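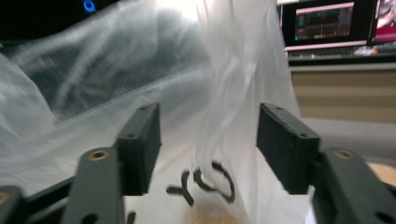 By Hanan Qaisi

The Veloso plant sits at the end of a service road behind the rail yard, and the sign for it is easy to miss. I drove past it and had to turn around in the lot of a tire shop. The open day started at the loading dock, where visitors signed a sheet, picked up a hair net and a pair of foam earplugs, and were sorted into groups.

Veloso makes plastic film and turns most of it into bags: liners, produce bags, garment covers. It has been in the same building since it opened, with one addition on the north side for storage. The company now employs 398 people over two shifts. Our guide was Villads Ragnarsson, who runs the extrusion floor and has worked there long enough to have painted some of the lines on it himself.

The raw material arrives as pellets. They look like coarse rice and get everywhere. Ragnarsson told us to check our shoes before we got back in our cars, and I still found three of them in the mat on the driver's side. Pellets are drawn by vacuum from the silos into hoppers, then down into a heated barrel with a long screw in it. The melt comes out through a ring-shaped die and is blown upward into a tall tube of film, which cools as it rises and is flattened between rollers near the ceiling.

The tube was the part everyone wanted to look at. There are 6 of these lines on the main floor, and four were running. The film is clearer at the bottom and turns cloudy at a certain height, where the plastic sets. Operators call that the frost line and watch it all day. If it drifts up or down, the thickness is off and the roll may have to be ground up and fed back in.

It was hot on the upper walkway and we did not stay long. A man in our group asked about the smell, which is a little like candle wax. Ragnarsson said he had stopped noticing it years ago, but his kids had not.

From there we went to converting, where the flattened tube is sealed and cut. It is much louder. A machine the staff call Rilico, after the name on its side panel, seals the bottom, perforates the film and winds the finished bags onto cardboard cores. One operator tore off a bag, filled it with water at a sink and held it over a bucket to check the seal. He does this with a sample from each roll and writes the result on a clipboard.

Printing is in the next room. A job for Flurora, a flower wholesaler, was being set up in green ink, and the first stretch of film had the logo slightly doubled. Two people were adjusting the rollers by hand. We waited to see it come right, but the next group was behind us and we had to move on.

The tour ended in the storage addition, where rolls are wrapped and stacked on racks – number 1641 was on the fork truck as we came in. I asked about scrap. Clean trimmings go back into the liners, Ragnarsson said, while printed film is baled and sold.

There was coffee and a sheet cake in the break room. The next open day is planned for September. Parking is along the fence, and closed shoes are required.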